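How do I keep small necklaces from tangling in one box?

Posted in Home and Storage, 21st May

Gemma Martinelli
Hello everybody. I share my question because I did not find it in the older threads. My daughter has a little jewellery and all of it lives in one black box with a shiny lid. Every time we open it, the thin chain has made a knot around the pearls. I bought the box in December from Kiltari and inside it is only one big space, without any divisions.

Yesterday I took everything out and put it on the round table in her room, so I can think about it properly. There is a silver chain with pink charms, a pale jade pendant, a strand of small white pearls and a dark red bracelet of beads. The room is already full, with the bunk bed and the wardrobe, so I do not want a big jewellery stand. What would you do with these pieces? 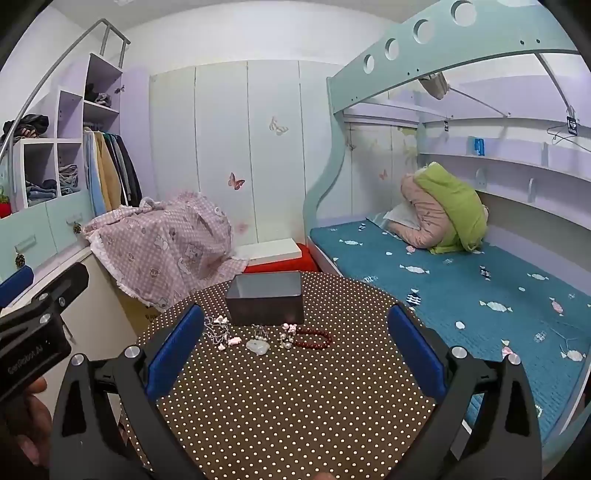
2 replies

Munden
Welcome, Gemma. The chain is your problem, the others are mostly innocent. Close the clasp first, always. Then take a drinking straw, cut it to half the length of the chain, pass one end through and close the clasp again. It cannot make a knot like this.

For the pearls I would use a small soft pouch. Lay them flat in it — do not hang them, the thread becomes longer with the years. Jade can be scratched by harder things, so I would give the pendant its own piece of cloth. The bracelet can stay as it is, in a corner of the box.

If you want divisions, cut them from thick card and cover them with felt. I made mine in one evening. Measure the inside of the box and leave one or two millimetres free, otherwise the lid will not close well.

Also, the inside of a wardrobe door is a good place for a small hook, if your daughter can reach it.

Pace
just use an ice cube tray. works for me

Gemma Martinelli
Thank you both. I will try the straw tonight, and the felt when I have more time. The ice cube tray is too high for this box, I have measured it.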